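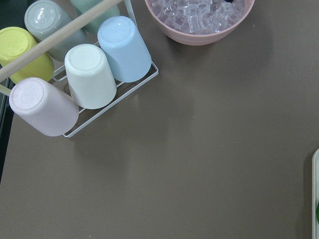 Part-time kitchen and front room help wanted, Gamon Tea Room

Posted 27 Feb 2021

We sell cold drinks in plastic cups that come back dirty, and we would like to hire someone who minds this less than we do.

The job is two afternoons and three evenings a week. You will wash cups, stand them upside down on the wire rack, put them away and meet the same cups again an hour later. You will keep the ice bowl filled during service and wipe tables that were clean when you last looked. On slow evenings you may be asked to help with the syrups, a promotion of sorts.

What we are looking for:
Someone who can stand for a five-hour shift
Basic English, enough to hear "no ice" and act on it
A food handler card, or a willingness to get one (we pay for the course)
No opinion on which color cup a customer deserves. They will have their own.

Experience is welcome but we can teach the rack in one evening. The dish sink is deep — tall people have complained, short people have complained differently.

Pay is hourly, plus an equal share of tips and a meal on each evening shift. The position runs through November, with a fair chance of staying on.

To apply, leave a note with your phone number at the counter, 1696 Vedum Street, side door. Please don't come at lunch.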